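Notebook — sim kitchen, sink tasks
Friday, 13:29. Present: Shewit, Eetu, me (B. Lozano)

Going over the scoring rules for plate-in-sink runs before the Negash batch is frozen. Hagos flagged that 14 of the 332 logged episodes were scored differently by two reviewers. Most come down to what counts as "in the sink" and when we call contact with the rim.

Working rule as of today: a food item is on the plate if it is supported by the plate, rim band included. Overlap with the coloured rim is not a fault. Onion partly over the band = on plate. 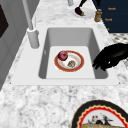

Rim clearance is the second item. Fingertips above the sink rim are not a contact event unless the contact log shows force. Reviewers must not score contact from a still. Eetu wants a minimum hover height written in as well; I would leave it out until Benedetta has checked the collision mesh on the basin edge.

Third, viewpoint. If the basin edge hides part of the plate, score it from the other camera or mark it U (unscored). No guessing.
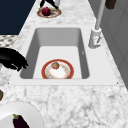
Sink plate partly hidden by front rim; gripper over the far plate. Score: U from this view.

To do:
— Shewit to rewrite section 13 of the review sheet, old wording kept in the appendix
— Hagos to rescore the disputed episodes blind
— check whether the Lovix exporter drops the U flag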